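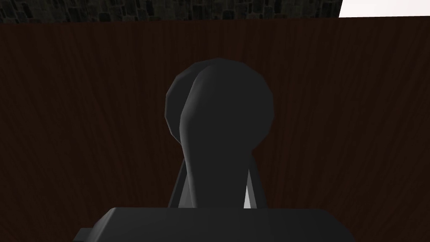 1. Introduction

Local news reports of a criminal charge are usually written within a day or two of the arrest. They rely on a short police statement and are often the only account of the case that most readers see. This report looks at whether the same outlets return to a case later and tell readers how it ended.

The project was limited to one type of offence, metal theft, and one area, the town of Wesedham and the villages served by its courts. Metal theft was chosen for practical reasons. It is reported often enough to give a usable sample, it rarely attracts national coverage, and most cases are dealt with fairly quickly. Cases involving a defendant under 18 were left out, as reporting limits would have affected the results.

2. Sources

Articles were taken from the online archives of two outlets. The first is the Wesedham edition of a regional daily. The second is the Hervieu, a free weekly sheet that also runs a news page. Search terms were "metal theft", "lead theft", "cable theft", "catalytic converter" and "scrap". The search was closed on October 2, 2018 and nothing published after that was added.

The search returned 128 articles. Opinion pieces, adverts for security products and items about thefts outside the area were removed, leaving 113. Where both outlets ran the same agency text, each version was kept, because the aim was to measure what a reader of either outlet would have seen.

3. Method

Each article was coded in Devisine, the text coding program installed on the department computers. The coding sheet had fields for the stage of the case (incident, arrest, charge, hearing, outcome), the source named, whether the accused was identified, and whether the wording kept allegation and fact apart.

The last field caused the most difficulty. "A man has been charged with stealing lead from a church roof" was coded as correct. "A man who stole lead from a church roof has been charged" was coded as incorrect if no plea or verdict was mentioned. Headlines were coded apart from the body text, as they are normally written by someone else.

A sample was coded a second time after a gap of two weeks. Agreement was good for all fields except wording, where the rule on headlines had to be rewritten and the earlier coding repeated.

4. Results

Of the articles kept, 49 reported that a person had been charged. Only 11 of these could be matched to a later article, in either outlet, giving the outcome in court. All but two of the matched cases ended in a guilty plea or conviction.

The Hervieu carried fewer charge reports than the daily but followed up a larger share of them. Its reports were shorter and nearly always gave the police as the only source. The daily quoted victims more often, in particular parish councils and farmers.

Wording errors were rare in body text and more common in headlines. The usual fault was to drop the word "accused" or "alleged" to save space.

One group of articles needed separate treatment. These concerned a break-in at the Rustex scrap yard in June, which produced a run of reports in both outlets. The yard was described as the victim in some and, loosely, as the place where stolen cable had been found in others. Two different incidents had been run together. They were coded as two cases.

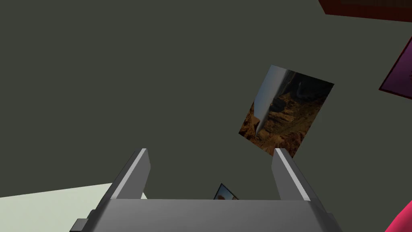 Does a missing outcome report mean that the charge was dropped?

The absence of a later article says nothing about the result. A case may have ended in a conviction that no reporter attended, may have moved to another court, or may still have been waiting for a hearing when the search closed. Court registers would be needed to tell these apart, and they were not used in this project.

5. Limits

The sample covers one offence and one small area. Archive searches also miss articles that were removed or reworded after publication. Two dead links in the Hervieu archive pointed to what seem to be court reports, but the text could not be recovered and they were not counted.

Matching depended on the name and age of the accused. Where a charge report gave neither, the place and the item stolen were used, and a match was accepted only if both agreed.

6. Further work

The same coding sheet could be applied to a second offence type, preferably one that is more often contested at trial. The wording field should be split in two before it is used again, one part for headlines and one for body text.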